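Small Bins, Large Opinions: a report on sorting the snack shelf
Group project, household organization unit

Our assignment was to pick one mess and apply a method to it. We picked the snack shelf in the Florkodlow dorm kitchen, where packets go to be forgotten. The plan was simple: everything comes off the shelf, and every small item gets tried in a see-through container on a white board before it earns a place. A crumpled brown and gold packet got the standing-up treatment, with a little grey rounded thing down beside it.

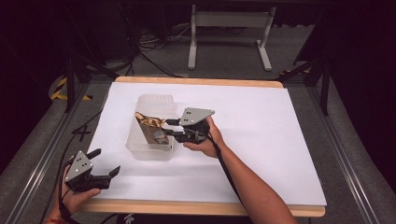 Packets should lie flat or they slump by Saturday, according to Maarja Grigaitė, and the rest of the group spent 15 minutes disagreeing. We settled on upright for anything opened and flat for anything sealed. This is Rule 2. Rule 1 concerned crumbs and was dropped.

Container choice took longer than the sorting. Frosted plastic hides a certain amount of shame and still lets you guess what you own. Rounded corners wipe out easily, in theory. Our budget allowed up to 200 labels, which shows how little we understood the shelf.

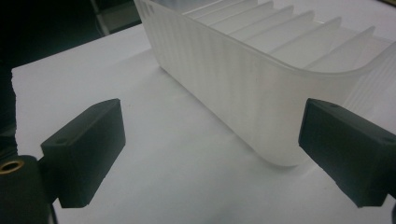
Sandra Naylor wanted lids, and asked what the point was of a tidy tray that anything could be thrown into. Lids went into the section on future work, along with the crumbs.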